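Club News > Visits > Wedstead open day
Last updated: Sun 12 January

The minibus left at eight and we were in Wedstead by half past nine, which left time for tea before the doors opened. Ghislain Fraser had booked us on the first tour of the Callar building. It used to be a seed warehouse and still has the loading hatches upstairs. The open day takes in both floors, and the leaflet said to allow two hours.

The ground floor is given over to household wire goods and small kitchen things, which was the reason most of us had signed up. Consuelo Paredes took our half of the party. She explained how mesh is cut, pressed over a block and finished with a heavier rim, and passed a few samples along the line. The coarse mesh marks your fingers if you grip it. The fine sort bends more than I expected, and she said a shallow basket depends on its rim for nearly all its stiffness.

The old stock book was on show in a glass case, open at a page listing 2,257 baskets sent out in one September. The handwriting is very good. Trinidad Barrios tried to read the customers' names upside down from the other side of the case and got as far as a hotel in Esteban.

After that we moved along to the tables, where everyday things are set out and handled. The one I spent longest at had a black wire basket on it, the shallow kind with a fine square mesh, and an ordinary green and yellow washing-up sponge stood up on its edge in front. The tabletop is pale wood with the front corners rounded off.

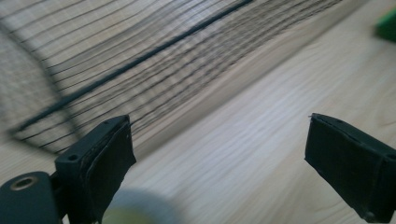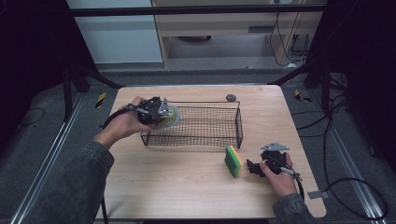
Wire mesh on the pale wooden tabletop, both pictures.

Newsletter no. 3, page 2

I asked about the sponge, as we get through a lot of them at the hall. Consuelo's advice was to keep one for wire and another for plates, and to work along the strands with the green side, then turn the basket over and do the same from underneath. Crumbs and grease collect where the mesh meets the rim. She stands hers on end overnight – never flat on the drainer.

Upstairs is the Sonel room, with the trays and racks. Miloslav Doležal was interested in the older cake racks and took down some measurements for his own. The light is poor at the far end and several labels were hard to read. There were more than 800 pieces on the shelves according to the leaflet. A bench or two would help, as there is nowhere to sit on that floor.

Lunch was soup and a roll in the yard room, included in the ticket. Florencio Cordero had ordered the vegetarian one and was given it without fuss. The shop sells seconds at reduced prices, and I came away with a small sink basket that has one slightly crooked corner. They take cards but the machine was slow.

Parking is at the back, past the second gate. The front steps are steep – ask for the side door if you need it. The next tour with places left is the afternoon one, and Ghislain has the booking form.

Contact the newsletter | Copyright the club | Back to top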